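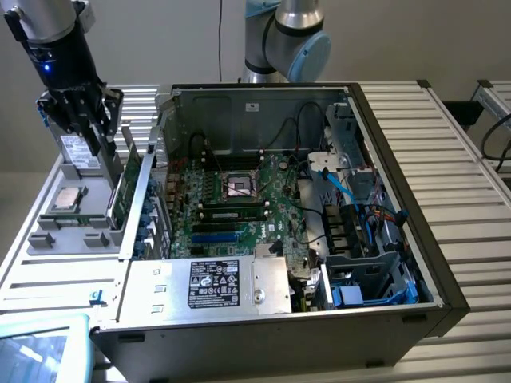 Home Guides Desktops Laptops Parts Bin Contact
Search the guides... Go

Section 4: Swapping the Memory, Processor and Hard Drive

Okay, so you've made it through Section 3 and the side panel is off. Well done! This is the section I get the most mail about, and it's the one I enjoy the most, because an old office Dell lying on its side with its insides showing is a pretty friendly thing once you get to know it. I've written these steps for the kind of tower you find in surplus sales (green board, blue slot covers down the back, power supply filling up one end). Yours may be laid out a little differently, so follow the parts and don't worry if my left is your right.

Before you start

Pull the power cord out of the wall. Then hold the front power button in for a few seconds to drain whatever's left. I do this every single time, even when I'm sure I did it already.

You'll want:
- a Phillips screwdriver, medium
- a tray with compartments (mine is gray molded plastic, and I'd be lost without it)
- thermal paste – I use the little Rema tube, which has lasted me years
- a lint-free cloth and some rubbing alcohol
- a flashlight

CAUTION: Never open the power supply itself. There is nothing in there for you or me. If it's dead, replace the whole box.

4.1 Parking your parts

Everything that comes out of the case goes in the tray, and everything that's waiting to go in lives there too. I keep the processor in its own compartment with the metal lid facing up, and the memory sticks in the narrow slots. I used to put things on a towel, and one afternoon I shook out the towel. Enough said.

Note: My tray is a Lullberg, and I'm fond of it, but a clean muffin tin works for screws.

4.2 Processor

1. Find the socket. It's the square in the middle of the board with a metal bracket over it and a lever along the side. If there's still a cooler sitting on top, go back to 3.6 and take that off first.
2. Push the lever down and slightly outward, then let it rise. Don't let it snap.
3. Lift the bracket open.
4. Hold the processor by its edges and look for the notches and the tiny corner mark. Line those up with the socket.
5. Lower it straight in. No pushing! If it isn't sitting flat, pick it up and look again.
6. Close the bracket and bring the lever back down. This takes more force than you'd like, and it may creak a bit. The first time I did it I stopped halfway and had to go make tea.

CAUTION: Don't touch the contacts in the socket or on the bottom of the chip. If you dropped something into the socket, tip the case gently and let it fall out. Leave the tweezers alone.

4.3 Memory

On this kind of board the slots run in a row near the socket, with a clip at each end.

1. Press both clips outward.
2. Match the notch in the stick to the bump in the slot. It's off-center on purpose, so there's only one way round.
3. Push down with a thumb at each end until the clips swing in.
4. Give it a tiny wiggle. A seated stick doesn't move.

If one stick is already in and you're adding a second, try to match it for size and speed. Mixed sticks often run fine, but they'll run at the pace of the slower one. I've also had a pair that simply refused to live together, and the machine beeped at me until I took one out.

4.4 Hard drive

Now for the 3.5-inch drive and its metal cage. Most of these towers hold the drive with a plastic latch or a pair of side rails, so you may not need the screwdriver at all.

1. Write down the serial number from the drive label before it goes in. You will not be able to read it later, and warranty forms always want it. I keep mine in a Pumphrey notebook (353 drives so far, which says something about my garage).
2. Release the latch on the cage.
3. Slide the drive in with the connectors facing the side where your cables can reach. Go slowly and don't let the bare circuit side scrape.
4. Close the latch.
5. Plug in the data cable, then the power cable. Both are L-shaped and go in one way only.

Note on size: a 1000 GB drive is plenty for a family machine. Some of the older setups I see came with 200, and people fill that up with photos in no time. If you've got a 600 GB lying around, use it, and save your money for more memory.

CAUTION: Spinning drives hate being bumped. Set them down like an egg.

4.5 Tidying up

Put the cooler back with fresh paste (a dot like a grain of rice), and plug its fan in. Tuck loose cables away from the fan blades. Run your flashlight around the bottom of the case for stray screws, and check the blue and black expansion slots while you're at it, as that's where mine like to hide. Leave the side panel off for the first power-up, which is Section 5.

If you use the Hurkia checklist, you can tick off lines 9 through 14 now.

Comments (4)

gravelroad: The lever creak scared the life out of me. Thanks for the warning, it did close in the end.

mtnlaundry: Does the order matter? I did memory first and then the processor.
 – Reply from the author: No, that's fine! I just like having the extra elbow room around the socket.

oldbeige88: Muffin tin, yes. Been doing that since my first 486.

pqtaylor: My cage had screws instead of a latch. Four of them, two each side, and one was stripped. A wide rubber band between the screwdriver and the screw head got it out.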